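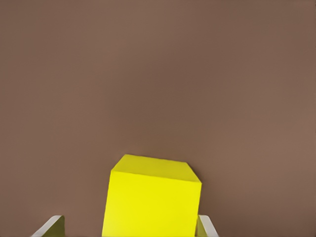
Fig. 1. Yellow cube on a brown surface, top face a little paler than the face below it.

Home | Syllabus | Notes | Readings | Contact
Last updated 8 January 2023

Color and Light, week 2: why shadows aren't black

OK, so last time I got carried away with pigments and we never reached shadows. Sorry! Let's fix that now.

When I started painting I mixed every shadow by adding black to whatever color I had. My yellows went a horrible swampy green (try it at home, it's kind of fun) and my teacher made me redo a whole lemon. What she wanted me to see is that a shadow still gets light, just from somewhere else. Outdoors it's mostly the sky, so shadows lean blue. Indoors it's the walls and the tabletop.

Please read page 112 in Nair before the next class, and spend 30 minutes painting one plain object by a window. Use only 2 tubes plus white. No black!

Wood is trickier, as the grain already has darks in it and you have to decide which darks are shadow and which are just the wood. Squint. The grain blurs and the big shapes stay.

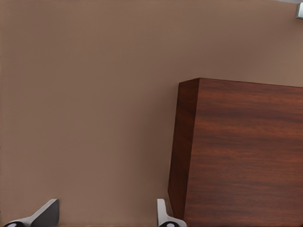
Jacqueline Ferrand wrote in after the last handout to say that squinting never worked for her, and that she gets further by looking at her subject through a sheet of tracing paper. I tried it on my kitchen chairs and I'm sold, so bring a sheet if you have one. We'll do the Brullorgate studies in March.

Filed under: Painting Basics, Color, Handouts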